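Why does your kitchen sink look like that?

I wash up at ours most nights, and I've stared at that sink so long that I started wondering about it. Why metal? Why a big bowl shape? So I went and found out, and now you get to hear all about it!

Lots of sinks are made of stainless steel. Steel is mostly iron, and plain iron goes rusty when it gets wet (have a look at an old nail left in the garden). Stainless steel has another metal mixed in called chromium. It makes a super thin skin on the outside that keeps the rust away. Scratch it and the skin grows back by itself, which I think is brilliant. 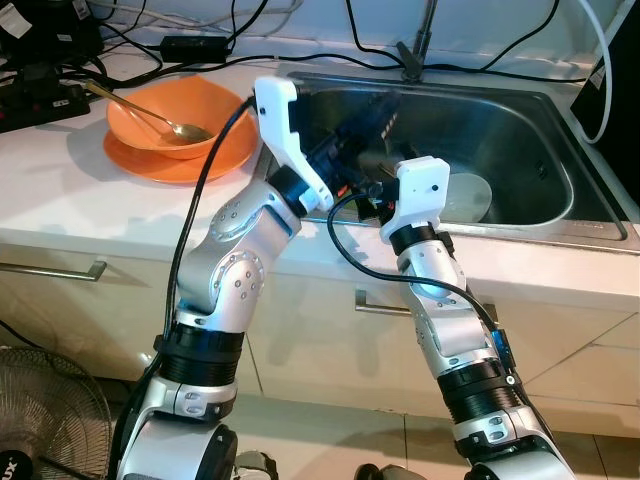 A stainless steel sink with a plate in it, and an orange bowl and spoon waiting on the counter.

Brushed metal is covered in tiny lines, so little scratches don't show up much. It still bounces the light about, but you won't see your face in it the way you would in a mirror.

Now peek under your own sink (ask a grown-up first). See the bendy pipe? That bend always holds a bit of water, and the water blocks smelly air from coming back up the drain. Mum's favourite part of the whole kitchen, once I'd told her!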